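Gatix Bench Kit for tip handling
Supplied by Ilteck – integration by Merkutberg

The Gatix Bench Kit adds pipette-tip rack work to a six-axis collaborative arm. It is sold to laboratories that refill part-used boxes by hand and want to move that work to a shared bench. The arm is not included.

What is supplied
Gripper with pointed fingers
Wrist bracket and sensor mount
Flange adaptor, cable set and ties
Software licence, one arm, 20 stored rack layouts

Set-up
Racks are taught by touching the fingers to two opposite corners. The software works out the remaining positions from the hole spacing. A new layout takes 35 minutes to teach the first time and is stored under its own name. Boxes may stand anywhere within reach, provided the lids are fully open or off. A cloth or mat under the boxes is accepted, but creases under a box will tilt the rack and should be smoothed out before teaching.
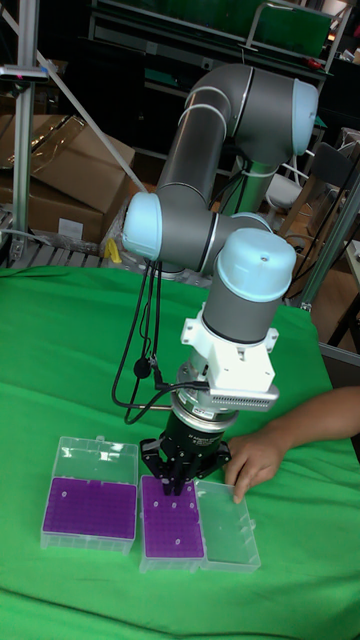
Gripper over purple racks on a green cloth, with an operator's hand at the bench.

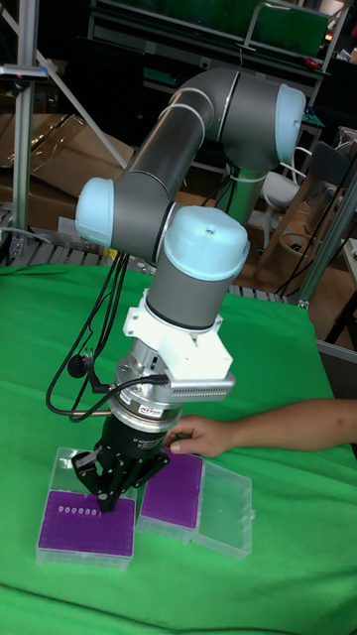 Can the kit be used while someone is working at the same bench?
This depends on the site's own risk assessment. The kit ships with a reduced-speed setting for shared work, and the arm's own force limits must stay switched on.

Performance
In-ho Na ran the acceptance trial at the Kanaujia site in January. The trial covered 200 single-tip transfers between two racks, of which 172 were completed without a retry. Most retries were at the outer rows, where finger clearance to the box wall is smallest. Software supplied after the trial approaches these rows at a slight angle. The trial has not been repeated with it.

Limits
One tip per cycle. Filter tips are handled the same way as plain tips. Stacked racks must be separated first. The kit does not open or close lids.

Ordering
Quote the arm model and flange pattern with the order. Spare fingers are sold in pairs.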